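Clandier Repair Exchange Questions "Certified Renewed" Labels on Secondhand Office Computers

Group says the new sticker tells buyers very little, and publishes its own plain checklist instead

MELLSTEAD, Jun 4, 2022 -- The Clandier Repair Exchange, a nonprofit repair shop and parts library, today released its response to the "Certified Renewed" label that has begun to show up on used desktop computers sold in the Mellstead area. The short version is that the Exchange will not be joining the label program, will not be putting the sticker on machines it sells, and would like to see some evidence before anybody else does.

The program is run by Wastari, a reseller of office equipment that comes off lease from larger companies. Sellers who sign up pay a yearly fee and receive stickers, a window sign and a two-page guide to grading. Wastari invited the Exchange to sign up in the spring. The Exchange asked what a seller has to do to a computer before the sticker goes on. The answer, in full, was that the machine must be "inspected, cleaned and tested to a professional standard." The Exchange asked which standard. It has not heard back on that point.

"I would have no quarrel with a label that meant something," said Celina Domański, director of the Exchange. "If it said the drive had been wiped and the power supply had been put under load for an hour, I would pay the fee tomorrow. What we were sent is a grading guide where most of the page is about scratches. A computer can have a lovely lid and a fan that is going to quit by Labor Day."

The grading guide sorts machines into A, B and C. Grade A means no marks that can be seen from arm's length. Grade B allows light wear. Grade C allows dents, missing rubber feet and what the guide calls "signs of prior ownership." The three grades say nothing regarding the age of the drive, the state of the fans, whether the clock battery has been changed, or whether the memory was checked. A seller could follow the guide to the letter without ever taking off a side panel.

The Exchange does not claim that sellers using the sticker are cheating anyone. It has no reason to think so, and several of them are shops it has sent customers to for years. Its complaint is narrower. A label invites a buyer to stop asking questions, and this one does so without answering any.

To get past guesswork, the Exchange bought 14 used office desktops on the open market, all of them carrying the label and all graded A or B. The machines came from different sellers and were bought at the listed price, with no mention of who was buying. Each one was opened, looked over and run through the same set of tests the Exchange uses on donated computers. Of the 14, 11 had at least one fault or skipped step that the Exchange would have dealt with before selling. Most were small. Dust was packed into heat sinks, clock batteries were flat, and there were fans whose bearings could be heard from the next room. Two were not small. Those machines still held files from an earlier user, and the Exchange has wiped both drives and told the sellers.

Domański warned against reading too much into the result. "Fourteen computers is a box of computers. It is not a study, and I would be the first to complain if somebody waved it at me as one," she said. "But the people who sell the label have put out no numbers at all, so ours are the ones we have."

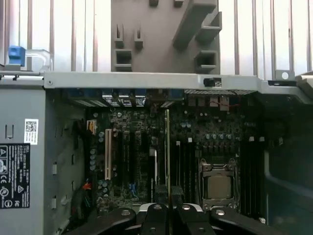 Marek Sýkora wrote to the Exchange after seeing an early draft of this response, and he was not convinced. In his view most buyers of a cheap office desktop want it to switch on and look decent on a desk, and a sticker that promises that much is doing its job. He added that a long checklist can be its own kind of show, and that he had seen shops tick every box on one before lunch.

The Exchange thinks the second half of that is fair. A checklist filled in by somebody who did not do the work is worth no more than a sticker. For that reason the one it is publishing today asks for results where it can. The line for the drive does not say "tested." It asks for the hours of use the drive reports and the date the figure was read. The line for memory asks which test was run and for how long. The line for wiping asks for the method used and the initials of whoever did it. A dishonest seller can still make the numbers up, and the Exchange has no cure for that, but a made-up number can at least be checked by the buyer at home.

The checklist fits on one sheet. It covers the drive, memory, power supply, fans, clock battery, ports and data wiping, with a blank space at the bottom for anything the seller noticed and left alone. The Exchange regards that blank space as the most useful part of the sheet. A used computer with a loose headphone jack is a perfectly good computer for many people, provided they hear of the jack before they pay.

Any shop may copy the sheet, change it, or put its own name on it. There is no fee, no logo and no list of approved sellers. The Exchange considered keeping such a list and decided against it, on the grounds that it would soon be running a label program of its own and would have to write a press release against itself.

What the Exchange suggests buyers ask

People shopping for a used desktop this summer do not need to know much to get a straight answer from a seller. The Exchange suggests asking how many hours the drive has run and how it was wiped. Ask whether the side panel has been off, and what was done while it was off. Ask what happens if the machine fails in the second month -- and get that answer in writing, even if it is only a line on the receipt. Sellers who do this work will usually talk about it at greater length than the buyer would like. A seller who points at the sticker has given an answer too.

Price deserves the same doubt. The Exchange found labeled machines listed well above unlabeled ones of the same model and year, in some cases from the same seller. It was not able to learn what the extra money paid for. Where the seller offers a real warranty, the difference may be worth it. Where the only difference is the label, the Exchange's advice is to buy the cheaper one and spend what is left on a new drive.

On claims of environmental benefit

Wastari's leaflet also says that each labeled computer "saves a machine from landfill." The Exchange, which exists to keep equipment in use, would like this to be true and doubts that it can be shown. Off-lease office desktops already have a busy resale market, and most of those now wearing the sticker would have been sold without it. The computers that do get thrown out are the older and odder ones, with a broken latch or a missing cable or a case that no longer closes properly, and those would not reach Grade C. A program built on appearance leaves them exactly where they were.

The Exchange asks Wastari to publish its testing standard, if one exists, along with the number of machines checked under it and the number turned away. A program that has never turned a machine away is selling stickers. Should the company put those figures out, the Exchange will print them in its newsletter without comment and will look again at signing up.

Checklist and open sessions

Printed copies of the checklist are free at the Exchange's front counter. The first print run is 400 sheets, and another will follow in August if those are gone, with corrections. Repair shops, schools and resellers that think a line is wrong or missing are asked to say so before then. Complaints are as welcome as praise and are generally more use.

The Exchange will also hold open sessions over the summer where anyone who has bought a used desktop, labeled or not, can bring it in and have the sheet filled out while they wait. There is no charge. Owners should back up their files first and bring the power cord. The Exchange does not sell upgrades at these sessions and will not tell anyone to replace a computer that works.

About the Clandier Repair Exchange

The Clandier Repair Exchange is a nonprofit repair shop and parts library in Mellstead. It takes in donated computers and small electronics, repairs what it can, sells the results at low cost and strips the rest for parts. It receives no money from resellers or manufacturers.

Media contact: Celina Domański, Clandier Repair Exchange, Mellstead. Test notes for all 14 machines, with sellers' names removed, are available on request.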